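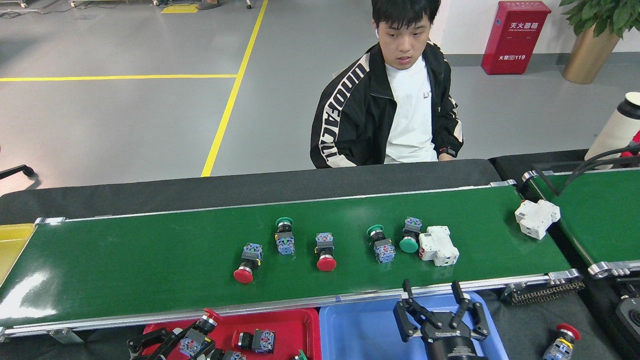

*The sorting line at work: push buttons and a breaker on the belt, red and blue trays in front.*

## About the Grirkance Robot Club

We are the student robotics club at Gillell College, and we have spent the better part of three terms teaching two grippers to put push buttons in trays. A toddler could do it faster. We have checked the rules and toddlers are not eligible.

The club meets on Sunday afternoons, when the workshop is quiet and the good chairs are free. There are 11 of us at the moment, from first years who have never held a screwdriver to finalists who should be writing something up.

## What we do

Our main project is called Pusia. It is a sorting line: switches and circuit breakers travel along a green belt, and the arms are meant to pick them off and put them where they belong. Red heads are one job, green heads are another, and breakers are a third, mostly because they like to lie on their sides and sulk.

Every pick we try goes into the log. So far it holds 2656 attempts, 191 of which are filed under "Other", a heading we brought in when "Dropped", "Missed" and "Threw it" no longer covered everything.

New members start on the trays. You learn what the parts are, how to set them out on the belt, and how to write down what went wrong in words that will still make sense next week. After that you choose a side:

- **Hands** looks after the grippers, the cables and the box of spare screws.
- **Eyes** works on telling one part from another, including the ones facing the wrong way.
- **Belt** keeps the conveyors moving and is blamed for most things.

You can swap whenever you like. Most people leave Belt eventually.

## The Huet Cup

Once a year we enter the Huet Cup, a sorting contest for college clubs. Each team gets a mixed load of parts it hasn't seen before and up to 3 runs at it. Last year we came fourth, behind a team whose arm was held together with garden wire. We have since bought garden wire.

## Joining

Any student at Gillell can join, whatever the course. You don't need to know how to code, though you may find you do by Easter. Tie back long hair, wear shoes with toes in them and leave your tea on the windowsill, where the rest of ours is going cold.

Come to the workshop any Sunday at two and knock loudly. The belt is noisier than it looks.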